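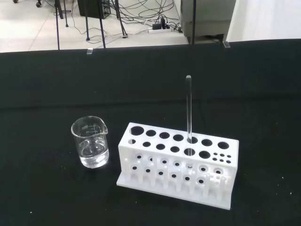 **Water testing scheme for private supplies to open in January**

28th December

Households in the Skenmont district that draw their drinking water from a private well, spring or borehole will be able to have it tested free of charge from January, the district council has announced.

The scheme covers 342 properties on the council's register of private supplies. Most are farms and single houses in the upper valley, beyond the reach of the public main. Until now, owners have had to arrange and pay for their own tests unless the property was let or used for business.

Each household will be offered one full test during the year. Samples will be checked for bacteria, nitrate, lead, iron, manganese and acidity. Where a result falls outside the permitted limits, a second sample will be taken at no cost and the owner will be visited by an officer from the environmental health team.

Védís Ásgeirsdóttir, head of environmental health, said the council had wished for several years to bring private supplies into line with the service given to homes on the main.

"Many of these supplies are very good, and the families who depend on them look after them with care," she said. "A well can change, however, after heavy rain or building work nearby, and the change cannot always be tasted or seen. We would encourage every household on the register to accept the offer, including those who have used the same spring for generations."

The decision follows a smaller trial held in the parish of Qudah, where 59 households took part. The council reported that the majority of supplies met the limits in full. The most common faults were damaged well covers and filters that had not been changed when due, and most were put right by the owners within a month. Two supplies in the parish were found to contain raised levels of lead from old pipework inside the house, and the pipes concerned have since been replaced.

**How to take part**

Letters will be sent to all registered properties in the first full week of January. Each letter will contain a reply slip and a choice of morning or afternoon visits. Residents are asked to return the slip even if they do not wish to have their water tested, so that the register can be brought up to date.

Samples will be taken by council staff from the kitchen tap. Residents should not clean or disinfect the tap on the day of the visit, and any filter or ultraviolet unit should be left running as normal. An adult must be present. Visits will begin in the northern parishes and move south as the year goes on, although homes with children under one year of age may ask to be seen early.

Results will be sent by post within 15 working days. If a sample shows a risk to health, the household will be told by telephone on the day the result is known and given advice on boiling water or using another supply.

Owners of supplies that do not appear on the register may apply to join the scheme by writing to the environmental health office. The council believes that a number of boreholes sunk in recent years have not been recorded. No charge or penalty will be applied for late registration.

**Grants for repairs**

A repair grant will be available alongside the tests. Owners may claim up to 600 pounds towards the cost of a new well cover, lining, filter or treatment unit, provided that the work has been recommended in writing by an officer. Work begun before the recommendation is made will not qualify. Where a supply is shared, each household may claim separately towards the joint cost.

Tenants cannot apply for the grant themselves but may ask the council to contact their landlord. The legal duties of landlords in respect of drinking water are unchanged.

The scheme has been approved for one year. A report on the results, with no individual property named, will be put before the full council when the last visits have been completed, and members will then decide whether it should continue.

Further details, including a leaflet on the care of wells and springs, may be obtained from the council offices in Skenmont or from any branch library. The offices are closed for the New Year holiday and will reopen on 3rd January.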